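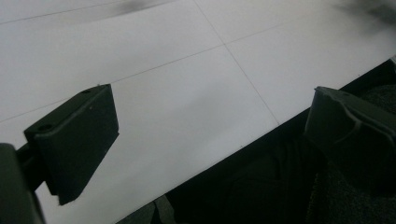
Grotance Community Kitchen: progress report on the floor and washing-up area
For the Altar Fund, second stage of the grant, covering the period to the end of May

You asked for a short account of what the money has bought so far and whether we think it was worth it. The first question is easier than the second.

What has been done

The old vinyl came up in the back kitchen and the passage, and both now have large square tiles, white, with a thin dark grout line. The finish is smooth with a slight gloss. We had asked for something duller, and the supplier, Brøndum, told us that the matt version of the same tile would add 6 weeks. We took the glossy one. I am still not sure we should have done, and I said so at the time.

The tiling took 8 working days against the five we were quoted. Part of the overrun was the subfloor near the sink, where the old boards had gone soft and had to be cut out. The survey we paid for in the first stage did not mention this. We have written to Omard, who did the survey, and have had one reply, which was polite and said very little.

The washing-up area has been moved to the passage end, as planned. The shelving for it has been delivered but not fixed, so the large pans are still stacked in the store cupboard and have to be carried through at the start of every session.

What it has cost

Spending stands at 40 per cent of the second-stage budget. This looks healthy on paper. It does not include the extra subfloor work, for which we have an estimate but no invoice, and it does not include the shelving. I would ask you not to read the figure as an underspend. Once those two are in, we expect to be close to the line, and possibly over it if the passage door has to be trimmed to clear the new floor height. It catches at the moment. The joiner thinks planing will do. The last joiner thought that as well.

What we said it would do

The application made three claims: that a hard floor would cut cleaning time, that it would make the kitchen safer, and that it would let us run more sessions. Taking these in turn.

Cleaning is quicker, as far as we can tell. The evening team used to spend over 32 minutes on the two rooms and they now say it takes much less. They have not been writing it down, so I have no number to give you and would rather not make one up. A sheet has gone up by the door and the next report should have proper times in it. Against that, a pale floor shows everything. Flour doesn't matter, beetroot does, and the grout will need watching. We chose dark grout for that reason but I have my doubts about the stretch beside the cooker.

Safety I would call unproven. The tile has a slip rating that meets the requirement, and the certificate is in the folder. A rating is measured in a test room and our floor has people on it carrying stockpots. We have put mats at the sink and asked everyone to wear flat, closed shoes. There have been no falls since the kitchen reopened, but it has not been open long enough for that to mean much.

More sessions: not yet. We are running the same number as before the work. The application suggested the floor was what held us back, and having reread it I think that was a stretch. What limits us is the single oven and the hours we have the building. A better floor doesn't change either of those.

Things still to do

Fix the shelving in the washing-up area.
Seal the grout, which the tilers left to us.
Sort out the passage door.
Agree with Omard who pays for the subfloor.
Get the spare box of tiles that Brøndum owes us – it is on the order and it has not turned up.

What we would like from you

We are asking for permission to move the unspent decorating money to the subfloor bill if Omard won't contribute. The walls can wait another year. We would also like the last payment kept to its original date, even if the shelving runs late – the tilers should not have to wait for us to put up some shelves.

The next report will have the cleaning times and the door, one way or the other.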